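Zestance headcam kit - worth it for recording kitchen tasks?

kelly_barros
Two weeks in with the Zestance and I'm rapt! Setup took me 16 minutes.
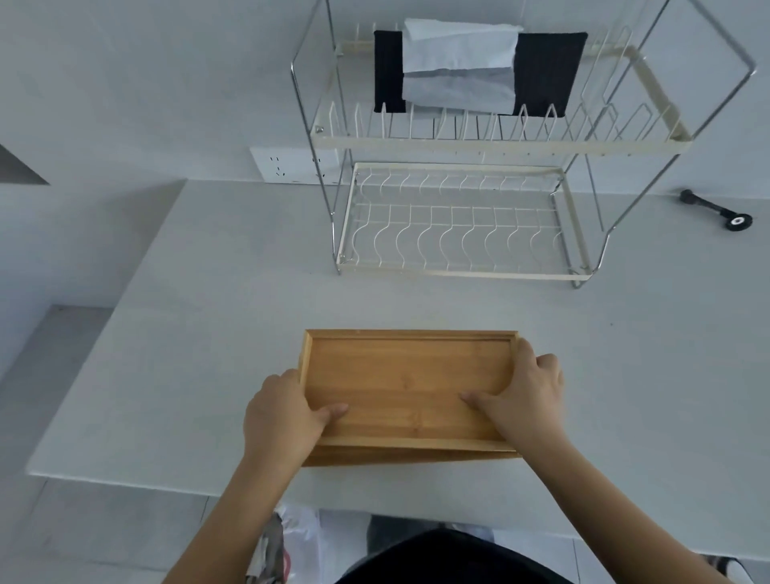
Both hands on the bamboo tray, dish rack behind.

The view straight down is just what I wanted for teaching our arm to carry trays.

Falcão
Nice angle. I'd still go the Jovham, the strap's comfier.

kelly_barros
Tried one in August - colour was awful under my lights.

gmacedo
Disagree, mine's fine once you lock the white balance. And 100 clips filled the Zestance card on me.

kelly_barros
Fair, the storage is stingy. Still love it though! Which card did you swap to?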